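Moffat Street Sorting Room: where we've got to, April

Hi Leonie,

You asked for something short and I'll do my best, but you know me! The money from the Avness fund has nearly all found its way into tubs, bags, tape and table time, and I think you'll be pleased with most of it.

First, the good stuff. The container line is up and going. We got through 423 containers this month, every one emptied, bagged, labeled and logged, against 3 in the whole of the trial week (which still makes Jessie laugh). The target in the application was 2,000 for the full run and we're at 2,116 as of Thursday, so that line in the budget sheet can go green. Reto did the count twice and got the same number both times.

The bagging took more fiddling than I expected. We started with the bags Siro sells by the roll and they were too narrow, so the corners split as soon as you pulled them over anything square. Gyu-bin found a wider clear one and it goes on fine, though it bunches up at the bottom if you rush. I've asked everybody to slow down at the corners. The old bags aren't wasted, we're using them for lids.

Residue is still my headache. Some containers come to the table with a bit of something stuck in the bottom, and we can't agree on when that matters. Morgan's sheet from Urunum (the old one you sent over) only says "visibly clean," and Morag and I read that differently! For now anything doubtful goes in a separate stack and Morag has the last word. I'd love half an hour with you on this before we print the new labels.

We also changed the tables. The long bench is gone and we work at small ones with a light wood top, one container at a time in the middle. Much easier on the back, and you can get at it from both sides. The legs used to creep on the carpet, so the tables are taped down now and they stay put.
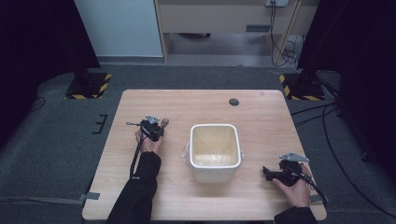 White square container on the table, clear bag around it, some residue near the bottom.

Money: we're a little under on bags and a little over on tape (carpet eats tape, who knew). Jessie has the receipts and will send them separately. I'd like to move what's left on bags across to labels, if that's okay with you.

Still to do: the label wording, a second shelf for the doubtful stack, and a proper handover note for Reto, who takes over the log from me next month.

Shout if you want more detail on any of it.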